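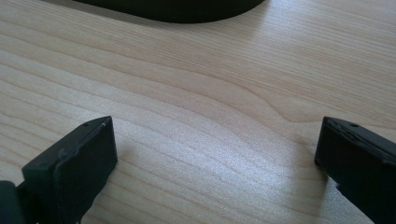

# Clireck 手持ちグリッパ/教示作業 安全・点検チェックリスト(コメント入り)

点検日:2019年6月18日
場所:Ñahui ラボ 教示台
対象:Clireck(手持ちグリッパ一式)、遠隔操作卓、Soltetti アーム
点検者:私(コメントも全部私です。長いです、すみません)
確認:Dennis Crabtree

記号は前と同じで、チェック済みは [x]、未了は [ ]、チェックは入れたけど気になるやつは末尾に「要観察」と書きます。コメント欄は短くと言われているんですが、後で読み返して助かるのってだいたい余計な一言のほうなので、今回も遠慮なく書きます。

## 0. 始める前に

- [x] Soltetti の主電源が切れていること(手持ちで教示する間は切っておく)
 - 手持ちの日はアームを使わないので、そもそも電源を入れる理由がないんですよね。なのに2月の点検では入りっぱなしでした。誰が悪いというより、前の日に遠隔操作の人が使って、そのまま待機状態で帰ったみたいです。今日はちゃんと切れてました。えらい。
- [x] 電源スイッチに「教示中」の札がかかっている
 - 札のひもが短くてかけにくい。次に結び直します。
- [x] 指輪・腕時計・ぶら下がる名札を外した
 - 名札、私が忘れていました。首から下げたまま Clireck を構えて、前かがみになった瞬間に指の間へすーっと入っていったので、慌てて外しました。チェックリストを書いてる本人がこれなので、みなさんも一回胸元を触ってください。
- [x] 髪を束ねた/袖をまくった
- [x] 爪とささくれの確認
 - 地味だけど大事。グリッパの引き金側は手の皮がけっこうこすれます。

## 1. 机まわり

- [x] 天板に余計なものがない(ペン、ねじ、付箋、飲み物)
 - 飲み物は台の上だけじゃなくて、隣の棚の縁もだめにしましょう。ケーブルが引っかかると届く距離です。
- [x] 天板のぐらつきなし
 - 四隅を手のひらでぐっと押して確認。右奥だけ少し音がするけど、揺れはなし。
- [x] 天板のささくれ、角の欠け
 - 指の腹でなでて引っかかりなし。木の机はさわって気持ちがいいので、この項目だけは毎回ちょっと長めにやってしまう(笑)
- [x] 照明の映り込み
 - 要観察。木目の上に照明がふわっと白く乗る角度があります。グリッパを低く構えたときほど目立つ感じ。安全の話じゃないだろうと言われそうですけど、まぶしくて手元が見えないまま指を閉じる、というのは立派に安全の話だと思うんですよ。机の上の照度は1000ルクスに合わせてあって、明るさそのものは足りてます。向きの問題です。ライトを動かすと全部の記録の見え方が変わるので、勝手には触らず、Dennis に聞いてから。
- [x] 床のケーブルが養生テープで留まっている
 - 入口側の一本、テープの端がめくれてたので貼り直し。古いテープはきれいにはがしてから貼ってください。重ね貼りすると段差になって、そこにつまずきます(つまずきました)。
- [x] 椅子を作業者の後ろに置いていない
 - 立って教示すると、人はじわじわ下がります。本当に下がります。自分では同じ場所に立ってるつもりなのに。椅子は横へ。

## 2. Clireck 本体

- [x] 外装の割れ、浮き
- [x] 左右の指が平行に開閉する
 - ゆっくり開いて、ゆっくり閉じて、途中で一回止める。この「途中で止める」を飛ばす人が多いんですが、引っかかりが出るのは真ん中あたりなので、ここを見てほしいです。
- [x] 全開にしたとき左右の指先の高さがそろっている
 - 目の高さまで持ち上げて正面から。机に置いたまま見ると、置き方の傾きと区別がつかないです。
- [x] 指の固定ねじの緩み
 - 手で回らなければよし。ドライバーで増し締めするのは月例点検のときだけにしましょう。毎日ちょっとずつ締めると、樹脂のほうが先に負けます。前の指がまさにそれで、ねじ穴の縁から白くなってきて、最後はぱきっといきました。あれは悲しかった。
- [x] 引き金の戻り
 - 離して、すっと戻る。今日は左手で持つとほんの少し遅い気がしたんですが、右手だと感じない。持ち方のせいかも。
- [x] カメラの固定、レンズの汚れ
 - 指紋が一つ。拭きました。レンズを拭くときは必ず電源を落とすか、せめて記録を止めてから。記録したまま拭くと、画面いっぱいに布が動く謎の教示データができあがります。ロボットが布拭きを覚えてしまう(覚えないけど)。
- [x] ケーブルの根元に無理な曲がりがない
 - ぐるっと一回だけ腕に沿わせて、肘の手前で留める。二重に巻くとほどくときに本体を落としそうになります。

### 指パッド

ここだけ別の項にしました。今いちばん書くことが多いので。

- [x] パッドがはがれていない
- [x] パッド表面に硬い異物がない
 - 金属のものをつかむ課題の後は、粉や削れかすが布に食い込んでいることがあります。粘着テープでぺたぺた取る。爪でかき出すのはやめましょう、ほつれます。
- [ ] パッド縁のほつれが許容内
 - 未了のままにしておきます。どこまでが許容かの基準が、まだ紙に書いてないんですよね。「糸が出てたら替える」だと毎日替えることになるし、「はがれるまで使う」だと滑ります。私の案は、縁から出た糸は切ってよし、角の生地そのものが崩れてきたら交換。これなら見た目で決められるし、人によってぶれにくいと思うんですけど、どうでしょう。
 - あと、糸はハサミで切ること。引っぱらない。引っぱると気持ちよくするするっと抜けて、気づくと縁が一辺まるごとなくなっています。
- [x] 予備パッドが引き出しにある
 - 左右の区別がない型なので、どっちに貼っても大丈夫。両方いっぺんに替えるのがおすすめです。片方だけ新しいと、つかんだものがくるっと回ります。

## 3. 二人作業(Clireck を二台使うとき)

Clustetti の課題のうち、金具をつまんで渡したり、片方で押さえてもう片方で外したり、というやつはここも必ず埋めてください。一人で両手に持つ場合も同じです。むしろ一人のほうが、右手と左手で遠慮がなくてぶつけます。

- [x] 先に動くほうを声に出して決めた
 - 「こっち行きます」だけでじゅうぶん。黙って始めると、二台が同時に金具へ向かって、樹脂どうしがかちんと当たります。あの音、心臓に悪いです。
- [x] 相手の指の間に自分の指(本物のほう)を入れない
 - 冗談みたいに聞こえますが、いちばん起きるのがこれです。金具が少しずれると、つい空いた手で直したくなる。わかる。すごくわかる。でも直すときは両方とも開いて、いったん引いて、それから手で置き直す。記録はやり直し。やり直しを惜しまないこと。
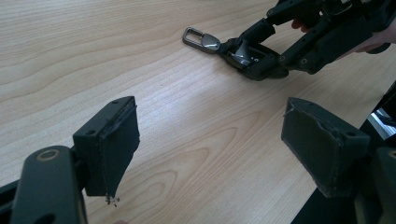

- [x] 金具のばね、留め具の戻りを確認した
 - 手で開け閉めして、勢いよく戻るものは教示に使う前にひと声かけてください。「これ跳ねます」。跳ねた金具は顔の高さまで平気で来るので、ばねの強いものは保護めがねも。
- [x] 金具に鋭いバリがない
 - バリはパッドの敵でもあります。金属の角にこすれると、布の縁からほつれていきます。やすりで軽く落としてから箱に戻すこと。落とした粉は湿らせた紙で。
- [x] 手首をひねりすぎていない
 - 要観察。奥から手前へ斜めに差し込む姿勢、あれを続けると手首の外側が張ってきます。私は昨日の夕方から少しだるいです。机を回り込んで立ち位置を変えれば楽になるのに、床の目印から動いちゃいけないと思い込んでました。Dennis に聞いたら「目印は目安、体のほうが大事」とのこと。早く言ってよ!
- [x] 交代の時間を決めた
 - 手持ちは意外と重いです。持った瞬間は軽いんですよ。で、調子に乗る。タイマーが鳴ったら区切りのいいところまで、ではなく、その一回が終わったら置く。区切りは永遠に来ません。
- [x] 相手が記録中かどうか、ランプが双方から見える
 - 私の立ち位置からは腕を上げると隠れます。相手の側で見て声を出してもらう運用で今日はよしとしました。

## 4. 遠隔操作卓(Soltetti を動かす日)

今日の午前は手持ちだけでしたが、午後に少し遠隔をやるので、こっちも見ておきました。ここは省略なしでお願いします。手持ちで間違えても痛いのは自分の指くらいで済みますが、アームは力が違います。

- [x] 非常停止ボタンを実際に押して、止まることを確認した
 - 「押せる状態か見た」じゃなくて「押した」です。低速で少し動かしながら押す。止まる。戻す。毎回やる。面倒だけど、私はこの手順だけは誰に急かされても飛ばさないと決めています。
- [x] 非常停止が操作者と見張りの両方の手元にある
- [x] 可動範囲に人・椅子・台車がない
 - 台車が入り口にはみ出していたので移動しました。
- [x] 速度制限が教示用の設定になっている
 - 画面の表示を声に出して読む。前の人が自動再生用に戻していることがあるので、色だけで判断しないでください。
- [x] 操作レバーの中立位置
 - 手を離してもじりじり動くときは中立がずれてます。温まる前に出やすい気がするので、起動してすぐより少し待ってから見たほうがいいかも。これは私の体感で、ちゃんと調べたわけではないです。
- [x] 通信の遅れ
 - 画面の手とアームの手がずれて感じたら、そこで中断。慣れてくると遅れを見込んで操作できちゃうんですよ、人間って器用だから。でもその「見込んだ動き」がそのまま手本になるので、ロボットにとっては変な癖のついた先生になってしまう。安全面でも、見込みが外れたときに机へぐいっと押しつけます。
- [ ] 見張り役の交代表
 - 未了。紙がまだ貼られてません。口頭では決まってるので午後の作業はできますが、今週中に貼ります。貼る係は私です、はい。

## 5. 記録中のきまり(声かけ集)

点検というより申し合わせなんですが、新しく入る人がここを読むらしいので残しておきます。

- 「始めます」:言ってから一呼吸おく。いきなり動かない。
- 「止めます」:理由は後でいいので、まず止める。言われた側も理由を聞かずに止める。
- 「置きます」:グリッパを机に置くとき。指を開いたまま、横に寝かせて。閉じたまま置くとパッドに跡がつきます。
- 「落ちた」:床に落ちたものは、記録を止めてから拾う。しゃがむ人の頭の上で作業を続けないこと。

前回までの通し番号は348で、次はその続きから振ってください。失敗した回も番号は飛ばさず、備考に「失敗」とだけ書けばOKです。落とした、滑った、迷って手が止まった、みたいな回も後で役に立つことがあるそうで、消すかどうかは私たちが決めなくていいとのこと。これを聞いてから、だいぶ気楽になりました。失敗を隠そうとして無理につかみ直すのが、けっきょく一番あぶないんですよね。

手本の動きについても一つだけ。ゆっくり、でも途中で固まらずに。近づく、つかむ、持ち上げる、がつながっているのがいいです。緊張すると金具の直前でぷるぷるして、そのまま指先で机を押してしまう人がいます(私です)。肘を軽く脇につけるとかなり落ち着きます。

## 6. 終わった後

- [x] グリッパの指を開いた状態で台に戻した
- [x] パッドのごみ取り
 - 机に落ちた黒い繊維くずも一緒に。次の人が見たとき、どこから来たかわからないくずが残ってると点検にならないので。
- [x] 金具を数えて箱に戻した
 - 箱のふたに書いてある63と合いました。床に一つでも残っているとキャスターが噛みます。
- [x] バッテリーを充電台へ
 - ふくらみ、異臭、なし。差し込むとき斜めに入れると充電ランプがつかないのに固定だけされるので、ランプまで見てから離れてください。
- [x] 天板を乾いた布で拭いた
 - アルコールは使わない。つやのある仕上げの木なので、むらになったら映り込みがもっとややこしくなりそうです。
- [x] 手のひら・指のこすれ、しびれの有無を書いた
 - 私:右手首だるい(さっきのやつ)。しびれなし。

## 持ち越し

| 項目 | 状態 | 担当 |
|---|---|---|
| パッドほつれの基準を紙にする | 案は上に書いた | 私 → Dennis 確認 |
| 照明の向き | 動かしていいか相談中 | Dennis |
| 見張り役の交代表 | 今週中に掲示 | 私 |
| 札のひも | 結び直す | 私 |
| 引き金の戻り(左手) | ほかの人にも持ってもらう | 次の点検者 |

## Dennis からの書き込み(転記)

手書きで余白に入っていたので、読めるように写しておきます。

> パッドの基準、案でいい。ただし「角が崩れたら」は写真を見本につけること。言葉だけだと人によって違う。
>
> 照明は来週まで動かさないで。今の課題を撮り終えてから。それまでは立ち位置で逃げる。
>
> 手首の件、だるい人は午後は操作卓か見張りに回ること。これは相談ではなくお願い。

というわけで、午後の私は見張りになりました。Clustetti の続きは別の人が持ちます。次回の点検は朝9時から、教示台の前に集合で。名札は外してきてくださいね、私も外していきます。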